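# Chapter 6. Learning to Handle Thin Materials from Hand-Held Demonstrations

The preceding chapters treated objects that keep their shape. A cup, a block, or a bottle can be described by a position and an orientation, and a robot that knows both knows nearly everything it needs in order to plan a grasp. Sheets, films, and fabrics do not offer this convenience. A sheet may fold, sag, or twist between one moment and the next, and a description that was accurate when the grasp began may be of little use by the time the object is lifted.

Early work on thin materials relied on physical models. The engineer measured stiffness and weight, simulated the sheet, and searched for a motion that would bring it to the desired form. Such methods remain valuable in factories, where the material seldom changes. They are harder to apply when each sheet differs slightly from the last, or when two arms must share the load. Section 6.2 reviews the principal models and the conditions under which they fail.

This chapter is mainly concerned with a second approach, in which the robot learns from people. The demonstrator does not guide a robot arm or operate one from a distance. The demonstrator holds a pair of grippers directly, one in each hand, and carries out the task at a table. The motion of each gripper and the opening of its jaws are recorded together with the view from a camera worn at the head. A policy is then trained to predict the next motion from the recent views, and is transferred to a robot fitted with matching jaws.

## 6.1 The Sheet Transfer Study

The method will be developed through a single study, carried out by Abílio Marinho and Conceição Esteves in the Pekar laboratory. The task was to lift a thin flexible sheet by its corners, hold it upright between two grippers, and place it at a marked location without creasing it. Marinho and Esteves collected 2180 demonstrations from 18 demonstrators. Each demonstrator received a short period of practice before recording began, and all demonstrations in which the sheet was dropped were kept and labeled as failures.

Two features of the task deserve attention. The first is that neither hand can succeed alone. If one gripper advances while the other remains still, the sheet buckles; if the two move apart, it is pulled tight and may slip from the jaws. The distance between the grippers is therefore as important as the path of either one, and the authors recorded it as a separate quantity, which they called the span. 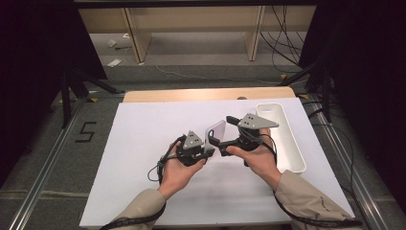
The second feature is that much of the necessary information is visible but difficult to measure. A translucent sheet seen nearly edge-on gives a depth sensor very little to work with. People correct for small bends by sight, often before they could say what they have noticed. Recording the demonstrator's view makes it possible for the policy to draw on the same cues, although it does not guarantee that it will do so.

Two policies were compared. The first, named Flasell, predicted the motion of each gripper independently. The second, named Nirkus, predicted the motion of the pair as a whole and then the span between them. Both were trained on the same demonstrations and tested on 9 sheets that had not appeared in training. Nirkus creased fewer sheets. The difference was greatest during the lift and nearly absent during the final placement, when the table itself supports the lower edge.

The authors were careful in their interpretation. A later reanalysis by Cunha suggested that part of the advantage came from smoother motion in general, and that an independent policy with suitable filtering could recover some of the loss. Section 6.4 returns to this question and presents the test by which the two explanations may be separated.

Readers should be familiar with the material on coordinate frames in Chapter 2 before continuing. The notation for paired motions, used throughout the remainder of the chapter, is introduced in the next section.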